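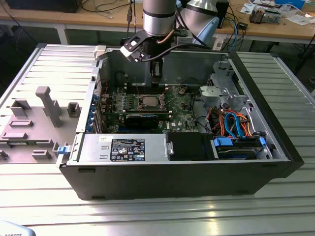 Startup Layoff Notices: a data card

What it is

A table of 1133 layoff announcements from venture-backed companies, most of them in delivery, ride booking and online lending. One row per announcement. A company that let people go in February, promised it was the last time, and did it again in August gets two rows.

Yaroslav Yurchenko started the table at Navard to settle an argument with Radymyr Kobzar. The argument is still open and the table keeps growing.

Columns

company: name as used in the notice
month: bare month, no day
headcount_before: as stated by the company, rounded the way companies round
cut_low, cut_high: equal when the source gives one number
source_type: memo, press, filing or staff post
euphemism: the exact phrase used instead of "layoff"

The last column was added as a joke and gets the most downloads. It holds 45 distinct phrases, "rightsizing our ambitions" among them.
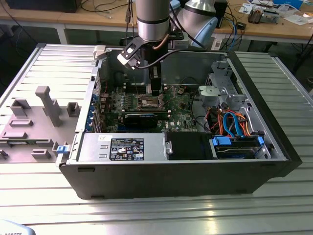 Open tower with a gripper reaching down into the case.

Known problems

Headcounts above 2000 are less reliable, as large firms tend to count contractors when hiring and forget them when firing. Katamance appears under two spellings and we have stopped fighting it. Pavliuk disputes its row — the dispute is in the notes file, at length.

"Up to" figures go in cut_high, with cut_low left blank. Please don't fill the blanks with zero. Radymyr did this once and Stalard briefly became the kindest employer in the set.

Around 8 percent of rows rest on a single staff post. Filter on source_type if that bothers you.

Use

Fine for trends by sector and month. Poor for ranking companies, and no good at all for deciding where to work.

Corrections: open an issue with a link to the notice. Screenshots of chat messages are accepted if the company name and month are readable.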